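Comparing two sets of gripper fingers with a wrist camera

I have had a few people write in to ask how I choose between fingers when both sets look perfectly good on the bench, so I thought I'd set down the way I do it (with apologies to those of you who have heard me go on about this before). You'll need an arm, two sets of fingers, a wrist camera and one slightly awkward thing to hold. My two sets are the Hanwood blunt ones and the softer pair from Illés, and the controller is a Fidatel.

Step 1. Pick an object with a thin part and a heavy part

Cubes are lovely for a first day, but they forgive nearly everything. What you want is something with a narrow stem and a big round head, so that any weakness in the grip has a chance to show up as a tilt or a twist. Plain colours are fine, though do look for a mark or two on the face, as you'll be glad of them in Step 3.

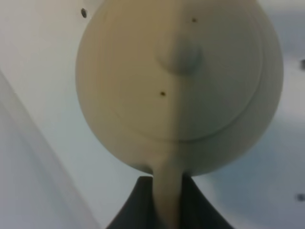

Take hold of the stem fairly close to the head to begin with, and keep the closing force low. I start at 200 on the Fidatel scale and creep upwards, and I've never yet needed to go past 442 with either set. If you find yourself wanting more than that, have a look at how the fingers are seated before you blame the rubber!

Step 2. Sort out the camera before you sort out anything else

Lock the exposure and the focus. I can't say this warmly enough. My friend Visitación Vidal lost a whole February afternoon at Pletthorpe to automatic exposure, which kept changing its mind whenever the object moved into shade, and none of her pictures could be laid over one another afterwards.

Step 3. Use the small marks as your ruler

A round head looks much the same however it turns, so its outline won't tell you a great deal. A raised bump and a dark speck near it are far more use: draw a line between them, note the angle, and do the same again after each move. Any change in that line means you should look again at the grip.

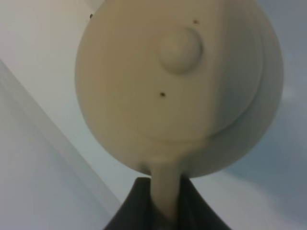 Step 4. Swap the fingers and repeat

Same object, same force, same path, and please do save your settings under a new name first (mine is run 57, and yes, there were a good many before it).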